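Review: Tovach hand-held gripper, student edition

Our club bought two of these in February for the folding project, and the second-year group has used them at the table ever since. Sang-wook Min ran the first sessions and I took over the later ones. We have logged 1802 grasps, 718 of them on clothing.

The tool is a handle, a trigger and two parallel fingers with replaceable pads. There is no motor. The student supplies the closing force, so the readings depend on who is holding it. We had each student repeat the same grasp before logging anything, and the spread was smaller than I expected.

On fabric the pads do well. A collar or a doubled hem is picked up on the first try by most of the group. Single layers are harder. The fingertips are blunt and tend to push thin cloth along a smooth table before they catch it. Pressing down slightly while closing helps, but the students took a few sessions to learn that.

Weight is acceptable for a session of an hour. The trigger return spring is too stiff for smaller hands, and one of our two units developed play in the left finger. Sombat Sombatkul fixed it with a thin washer. Tovach sent a replacement pin, but it took four weeks to arrive.

The manual is short and skips pad replacement entirely. The Clancombe tool we tried earlier was lighter - and it slipped more on knits.

Rating: 4 out of 5. I would buy it again for a club, with spare pads in the same order.
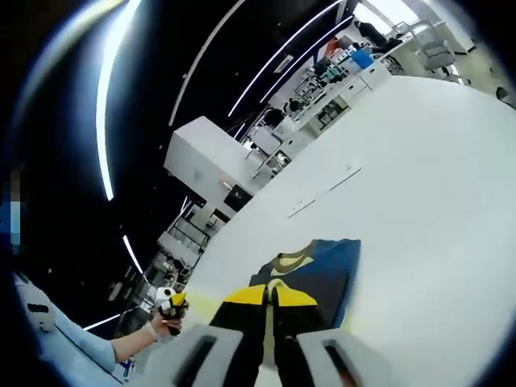 Gripper closed on black and yellow fabric at the white table.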